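Kosell adds play fruit set to its March list

February 19, 2023 — Kosell will sell its play fruit as a boxed set from March. The set includes a cloth and a small tub, and the lemon is unchanged.
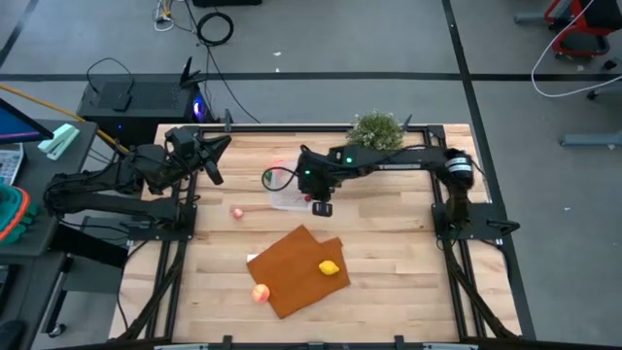

Toy lemon and peach with the brown cloth.

The Warkedier store gets the first 100 boxes. Refills are sold separately — 17 pieces to a bag — and the tub can be ordered alone. 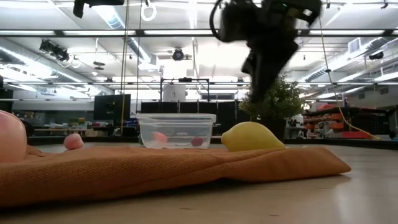

Clear container and yellow lemon, plant behind.

Recent items
Nonwood shelf brackets: revised sizes
Lại table cloths back in stock
Warkedier store hours for March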